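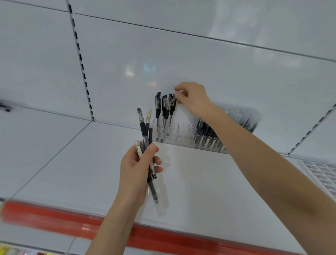 Sort by ink first and barrel second, a reader wrote under my last post on pen displays, and the refilling will take half as long. I tried it at the Trolville shop through June and I mostly agree.

The fixture is a clear acrylic block with a grid of round holes, standing on a white metal shelf. Black gel pens go on the left and stay there. The temptation at a refill is to spread a short stock across the whole grid so it looks full. I keep them clustered instead and leave the empty holes showing, as a gap tells me what to bring out next time.

Some notes on method:

Carry a small bundle in one hand and place with the other. Four or five pens is a comfortable grip. With more than that the clips catch on each other.

Hold each pen by the cap and lower it straight down. Check that it reaches the bottom of the hole - a pen that stands taller than its neighbours is usually sitting on a bit of grit or a loose label.

Turn the clips the same way. It makes no difference to sales that I can measure, but crooked ones are easier to spot afterwards.

Wipe the acrylic when the block is empty. Ink specks at the base show through from every side, and a dry cloth only moves them. Warm water and a drop of dish soap will do it. Avoid methylated spirits, which can craze the plastic.

Stock on hand at the last check was 1,361 pens in all colours, of which 122 were black gel. The reorder point for black is now 500, so a carton is on its way from Grullent. Blue can wait.

Print this post | E-mail this post

Recent posts
Shelf brackets and slotted uprights: getting a level run
Plotside notebooks, grey cover, restocked
Labels that peel cleanly

Contact | Copyright Vidal Stationery Notes | Back to top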